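Ticket 1271 – Grip force drifts on left arm after swapping fingertips
Opened by: Gopinath Chettiar
Component: gripper, two-arm cell
Priority: normal
Status: waiting for retest

What I wanted to do
We are comparing the Brada gripper with our older Hasivent gripper, to decide which one we keep for soft goods. The test is simple. The arm takes an object, holds it for 25 seconds and puts it down. We write the force at the start and the force at the end.

What happens
With the old fingertips the two values are nearly the same. With the new fingertips the left gripper loses force during the hold. On hard objects I would not notice it, but a soft object begins to turn between the fingers. The right gripper has the same fingertips and the same firmware, and it does not drift.

What I tried already
09:40 – Restarted the controller. No change.
09:55 – Zeroed the finger sensor with open fingers. The first three holds were good, then the drift came back.
10:30 – Changed the force limit from 20 to 25 per cent. The drift starts later but it is still there.
11:15 – Made the cable tie at the wrist less tight, in case the cable was pulling. No change.
13:05 – Ran the full series, 61 holds. The left gripper drifted in most of them, the right gripper in none.

Comment by Indira Alva
Did you swap the fingertips between left and right? If the drift follows the fingertip, we can leave the motor alone. Please also send the motor temperature, the log has a column for it but it is empty in your file.

Comment by Gopinath Chettiar
I swapped them at 14:20. The drift stays on the left side, so I think the fingertips are fine. The temperature column was switched off in my config, sorry for this. It is on now. The left motor goes up much faster than the right one, although both do the same program.

Comment by Raghavendra Panicker
Check the current limit in the left profile. When we moved from the Dramerley controller in March, one profile was copied by hand and I am not sure it was ever compared with the other.

Comment by Gopinath Chettiar
You were right about the profile. The hold current on the left was still the value for the Hasivent gripper. The Brada motor gets warm with it, and then the driver reduces the current by itself – this explains why the first holds are always good. I copied the right profile to the left and kept everything else as it was.

I am now going through the soft objects again, with the left gripper at the red one and the right gripper near the bag. 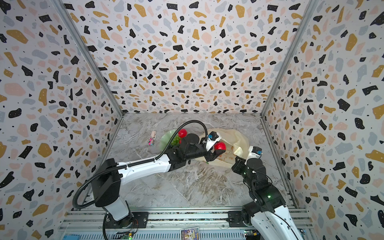
Leif Overgaard: Please do not close this after one good series. On the Wanyama setup we had the same driver, and the reduction came only in the second hour. Let it run with a warm motor and then compare again.

Comment by Gopinath Chettiar
Agreed. I will run two series one after the other without a pause and attach both logs. The comparison table stays without the left side values until then, and the old values are marked as not valid.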